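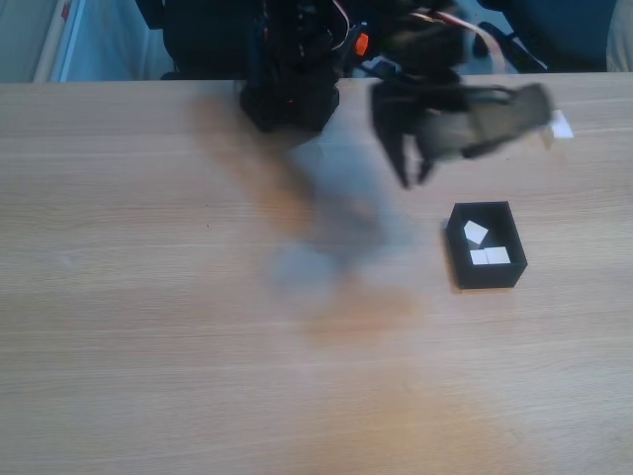 Cube drill at the bench, Tuesday. Three in the box, one in the gripper.

1/ A few of you asked how we run our little bench arm sessions at Toft, so I'm finally writing up the house rules — get a cup of tea, I do go on a bit.

2/ Rule one is the dull one. Clear the table before you power up. Mugs, phones, spare screws, your lovely notebook, all of it goes on the shelf behind you. The arm gets the wood and whatever it's meant to pick up, and that's your lot.

3/ Hands stay out of reach while anything is moving, even the slow stuff. If a cube lands crooked, leave it crooked! Finish the run, hit stop, then tidy. I've been doing this for 12 years and I still catch my own fingers drifting in to help.

4/ Check your wires before every session. Swing each joint through its full range by hand with the power off and watch for any lead that pulls tight or rubs on a bracket. Takes 2 minutes, tops.

5/ Soledad Aranda taught me this next one and I've passed it on to everybody since: write down the failures in the same log, in the same colour pen, as the good runs. Drops, near misses, the lot. Our log is at run 2181 and the messy pages are the ones I go back to.

6/ New people do around 32 supervised runs before they get a bench to themselves. Some grumble (hi, Tuesday group, love you all), and most ask for a few more by the end.

7/ Still arguing over whether the stop button should sit on the left or the right for shared benches. Lefties, I'd really like to hear from you on this one.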